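## Bench tips for recording teardown and assembly examples

Lay the tower on its side with the panel off before you start logging. Tuck loose power cables toward the drive cage so the fingers have a clear way down to the board.

Keep small parts in the printed fixture, and put each one back in the same slot between runs.
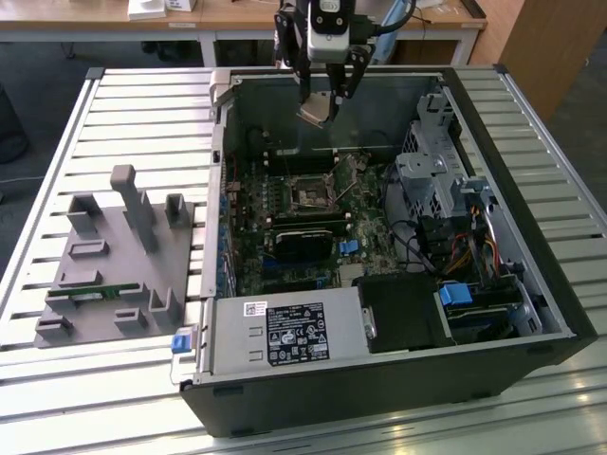

Save the failed grasps too, and label them as failures. Rogério Figueiredo throws out only the runs where the arm was stopped by hand.

- Move the case a little after every 5 runs — an inch is plenty.
- Check the wrist cable for slack each time you move it.
- Back up at 500 examples. Don't wait for 2000.

We lost a batch in January by skipping that last one.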